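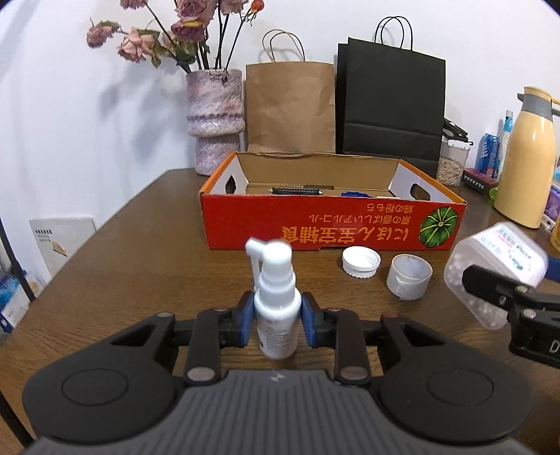
Figure 1. Spray bottle, loose caps and open carton on the sorting table.

Unit 4: Sorting Small Household Items
Instructor: Aoi Mizuno
Handout for Household Organization, August session

Small items take longer to sort than large ones. Bottles, caps and lids get separated from each other, and a drawer can fill up with parts that no longer match anything. For this unit you will work at a table and use an open box as the holding place.

Step 1. Clear one end of the table and set the box there. Keep shopping bags behind it, upright, for things that will leave the room.

Step 2. Stand up every bottle that can stand. Read the label. If there is no label and you do not know what is inside, set it aside and ask.

Step 3. Put caps and lids together in one spot. Try each one on the bottles before you decide it is a spare.

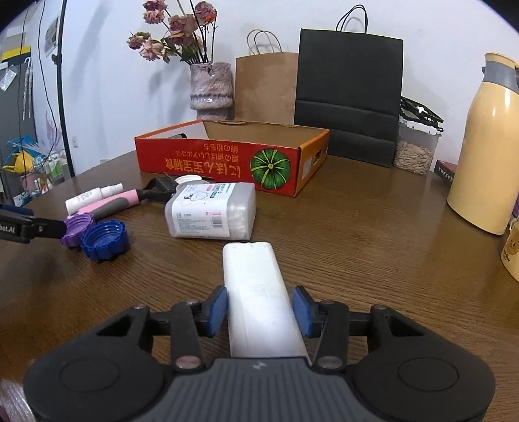
Lids with threads should be checked by turning them, not by pressing. A lid that catches halfway is the wrong size. Kitchen tools go in their own group, even when there is only one.

Step 4. Grooming items such as hair brushes go in the box last.

Reading for next time: Kikuchi packet, chapter on drawers. Bring your item list from Unit 3.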